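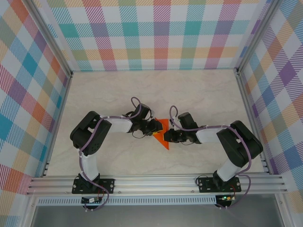 Biljana Dumitrescu

Home | Products | Folding | Service | Contact

Flasto Two-Arm Bench Cell

The Flasto is a bench-mounted cell with two small robot arms for handling folded paper pieces. Jovotmont sells it to shops that make paper goods in short runs, where the work is too varied for a folding machine and too repetitive to be pleasant by hand.

Both arms are fixed to one aluminum rail along the near side of the work surface and reach inward from there. Each has its own gripper. The two grippers can hold a piece between them or work on it separately where it lies. Cables run along the outside of the arms, so they can be checked without taking anything apart.

What it changes on the bench

Most of the questions we get are about people. Here is what we tell buyers.

The folder's job does not go away. Somebody has to choose the paper, work out the order of the steps, show the cell how a piece should be handled and look at what comes off it. That takes a person who knows paper. We tell shops to give the cell to the folder with the most experience, and that person usually doesn't want it at first.

Kayode Garba runs the finishing room at Koppel, a shop that orders its stock in packs of 100 sheets. He put the cell at the end of the existing bench and left the other seats where they were. His folders now take turns at it. "The first weeks were slower than doing it ourselves," he told me. "I had to stop promising dates on those jobs. After February we were fine." What his people noticed most was sore thumbs, or fewer of them. What they liked least was having to stay near the cell when they would sooner be talking at the other end of the room. 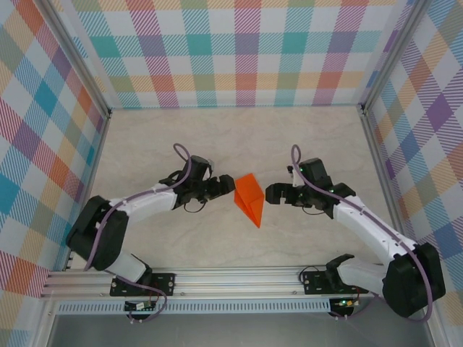 Thin paper is harder for the cell than card. A crease that a person would feel and correct can be missed, and the layers may shift when a gripper lets go. Plan for a hand check on every new shape until you trust it. We also suggest keeping one shape per shift while the crew is learning.

Pay and hours are up to the shop, but settle them before the crate arrives. If folders are paid by the piece, decide who gets credit for pieces from the cell. Koppel moved its folders to an hourly rate for cell work.

Ordering

Standard cell: 2 arms, 2 grippers, rail and mounting plates
Training: 5 days at your shop, for everyone who will use it
Minimum job we recommend: 2000 pieces of one shape
Replacement cables and gripper parts: sold singly

Training cannot be removed from the order. Please send samples of your usual paper with your inquiry, folded and flat.

Related items

Ganulon paper tray
Flasto gripper parts
Flasto cable set
Bench rail, spare
Extra training day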